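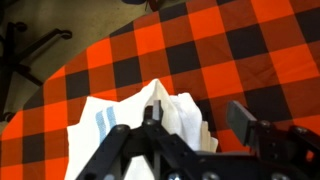
트루르노, 수건 정리 로봇 시험 일시 중단…그리퍼 힘 제한 오류 확인

가사 보조 로봇 개발사 트루르노(Trurno)는 수건 정리 작업 시험 중 그리퍼의 힘 제한 기능에서 오류를 확인하고, 동일 제어 소프트웨어를 사용하는 전 장비의 시험을 일시 중단했다고 밝혔다. 인명 피해는 없었다.

회사 측에 따르면 오류는 1월 오전 시험에서 발생했다. 탁자 위에 구겨진 수건을 집어 펼치는 과정에서 손가락이 천을 문 상태로 개방 명령에 응답하지 않았고, 이어 설정된 상한을 넘는 힘으로 닫힘 동작이 지속되었다. 현장 담당자가 비상정지 장치를 작동시켜 장비를 멈추었으며, 수건과 식탁보 일부가 손상된 것으로 집계되었다.

트루르노가 운용 기록을 점검한 결과, 해당 소프트웨어 적용 이후 실시된 파지 동작 1,708회 가운데 49회에서 힘 측정값의 갱신이 지연된 사실이 드러났다. 이 중 상한 초과로 이어진 사례는 이번이 처음이라고 회사는 설명했다.

안전관리 책임자 가엥 코왈축(Gaétan Kowalchuk)은 서면 답변에서 "천이 여러 겹으로 접힌 상태에서 손가락 한쪽에만 하중이 걸리면 측정값이 이전 값으로 유지되는 현상을 재현하였다"며 "수정본 검증이 완료될 때까지 사람이 작업 반경 안에 들어가는 시험은 재개하지 않는다"고 밝혔다.

그리퍼 구동부를 공급한 게르켁스(Gerkex)는 기구부 분해 점검에서 이상이 발견되지 않았다는 의견을 제출하였다. 외부 검증은 시험기관 브롤텐트(Broltent)가 맡는다. 브롤텐트의 과우르 프리데르흐(Gwawr Prydderch) 선임심사관은 수건, 행주 등 직물류를 대상으로 580회의 반복 시험을 실시하고, 비상정지 응답 시간도 별도로 측정할 예정이라고 전했다.

트루르노는 시험 장비를 대여 중인 기관에도 사용 중지를 통보하였으며, 해당 기관은 수정본 배포 전까지 장비의 전원을 차단한 상태로 보관하여야 한다. 시험 재개 시점은 브롤텐트의 검증 결과가 접수된 후 공지된다.

공유 171 | 댓글 49

관련 기사
브롤텐트, 협동로봇 비상정지 시험 절차 개정
게르켁스, 소형 그리퍼 구동부 점검 지침 배포
직물 취급 로봇의 파지력 기준, 업계 의견 수렴 시작
헤멀리(Hämmerli), 물류 로봇 센서 무상 교체 실시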